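Questions we get about our adoption

Since we brought our son home I've been getting the same handful of questions by email, so I've put my answers in one place. I'm a mom and no kind of expert, and every family's road looks different!

How long did you wait?
Two years from the first home study visit to the phone call. The paperwork was the easy part (I love a binder). The silence afterward was awful, and I checked my email at red lights, which I don't recommend.

Did you get to know much about him beforehand?
A short medical report and one page about his routine. He liked bananas, hated having his hair washed and slept on his tummy. I read that page so often I can still recite it.

What were the first weeks at home like?
Loud, then very quiet, then loud again. He wouldn't let my husband put him to bed for 77 nights. Yes, I kept a tally on the calendar! We kept everything small: same breakfast, same walk, same bath time, same three songs. Visitors waited on the porch for the first month and my mother has only just forgiven me. 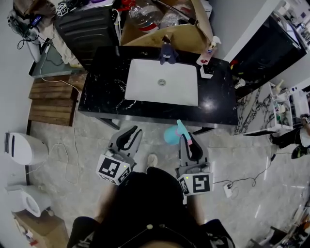 Fiorella Bianchini wrote to say that her daughter did the same thing with bedtime, and that what helped was having her husband take over breakfast first and leaving the evenings alone until she asked for him. I wish I'd had that email a year earlier. We pushed bedtime far too hard.

Did you keep his name?
We did. It's his, and it came with him. He has a middle name from us, after my grandfather, and he uses it mostly when he's pretending to be a pilot.

How much did it cost?
I don't share the total, sorry. I will say we were off by around 1000 dollars on travel alone, so pad that line of your budget.

Do you talk to him about his birth family?
Yes, from day one, even when he was too little to follow. We have a photo book and he picks it off the shelf when he wants it.

Can I email you?
Please do! I'm slow, but I read everything, usually after he's asleep.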